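Session 4 handout — Joturwood Building Maintenance Basics

Topic tonight: battery smoke alarms. Bring last week's sheet, we still owe the extinguisher tags ten minutes at the end.

## Why we bother

Dead or missing batteries are the thing you'll find most on a walk-round. Radebe Court job has 138 alarms over three blocks, so a slow routine costs you the whole day. Get the bench part smooth first, then ladders.

## Bench routine

1. Clear table, pale surface if you can get one. Small springs and tabs vanish on dark wood.
2. Fresh cells stood up in a tray, used ones somewhere else. Never the same tray!!
3. Detector off its base, face down in your weaker hand, fingers round the rim. Other hand does the batteries. Check the + and − marks in the slot before you push anything. One cell lying in the compartment doesn't mean the unit is done, look for the second slot. 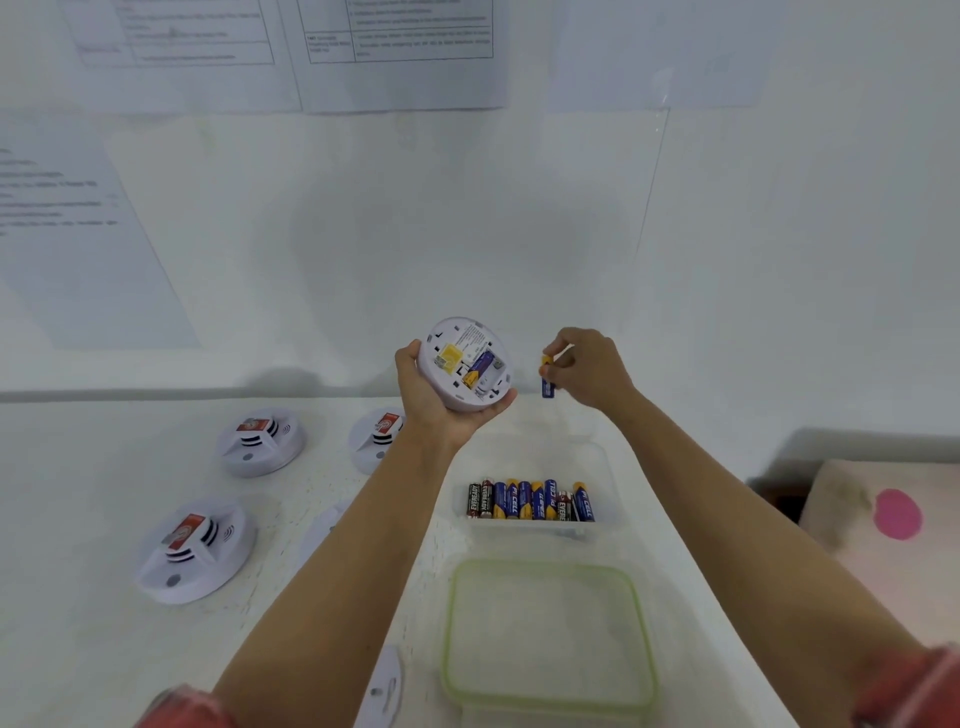

4. Flat end against the spring, then press the other end down. Dont force it. If it won't sit, it's backwards or the spring is bent.
5. Read the label on the back while it's open. Write down the replace-by date if there is one.
6. Back on the base, twist, press test button. Hold till it sounds.

## Mixing brands

Came up last session. Rule for this course: same brand, same type, same age inside one unit. A tray can hold more than one make, a detector shouldn't. Sort before you start — picking through them with a detector open in your hand is how they get mixed.

## Working in a batch

Open one, finish one, put it down. Waiting units on one side, done units on the other, and keep to it. On the Lutari sheets we do 60 to a page, initials in the last colum.

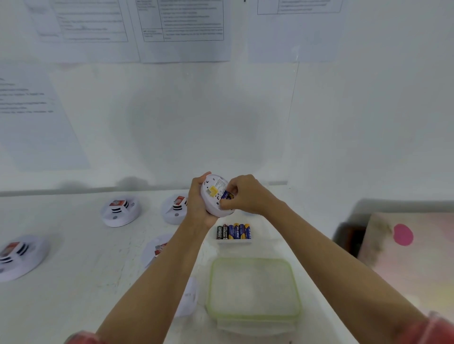 *Fig. 2. Pressing the cell into the open compartment, more detectors on the left.*

## For next time

- Read Trastow booklet, the part on siting (ceilings, halls, not next to the shower)
- Fill in the blank log sheet, one for your own home
- Ladder check form — signed, or you stay on the ground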